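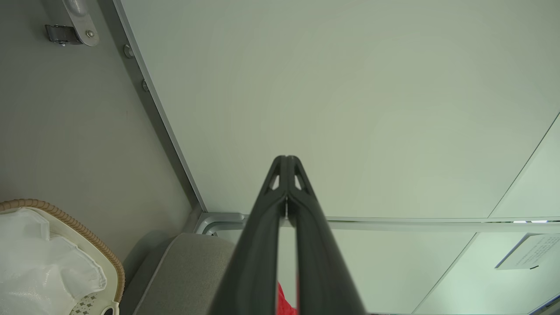 Figure 1. Aluminum rail and pale panel at the test corner, with a light strip set into the rail.

Laundry Sorting in a Small Living Area: Layout and Handling
Borghild Fagerlund and Embla Engström
Project report, 26 January 2026

1. Purpose

The project looked at how clothing moves between a basket and a sofa in a small living area. Many homes have no table free for sorting, and the sofa takes over that job. We wanted a layout in which each garment can be lifted, checked and set down without being put back in the basket by mistake.

2. Room and furniture

The work was done in the Levstead room, which has pale gray walls and a gray floor. The wall panels meet behind the sofa. The sofa is covered in a textured gray fabric and has a rounded armrest. A plain gray cover was preferred to the patterned one used in December, as small items were hard to find on the pattern.

The basket is round and woven, with a white fabric liner. The liner keeps thin knits from catching on the weave. We chose a low position on the floor close to the sofa, so that the carrying distance stays short.

3. Handling

Garments are taken one at a time from the top of the pile. Each is held up over the seat cushion until it hangs freely, then lowered. Holding by an edge or a waistband gives a better view of the shape than holding by the middle. 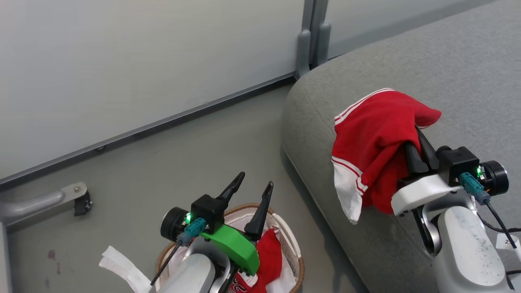

Trim and lining turned out to matter more than color when telling one item from another. Red sportswear with white stripes is easy to find in a mixed load, but when bunched up it is hard to tell a shirt from a pair of shorts. Our rule was to leave the type open until the garment was flat on the cushion. Items still unclear after 2 attempts were set aside at the far end of the sofa and sorted last.

4. Layouts compared

Layout A, named Zirnis in our notes, had the basket beside the armrest. Layout B, named Tijani, had it in front of the seat. Each was used for 6 loads. In Layout A, long sleeves dragged over the armrest and some items slid to the floor. Layout B had fewer drops, but the basket blocked the way to the cushions.

5. Remaining work

The liner should be fastened to the rim, as it shifts when the lower items are pulled out. Folding was outside the scope. Stacking height on the cushion has not been measured and will be covered in the second report.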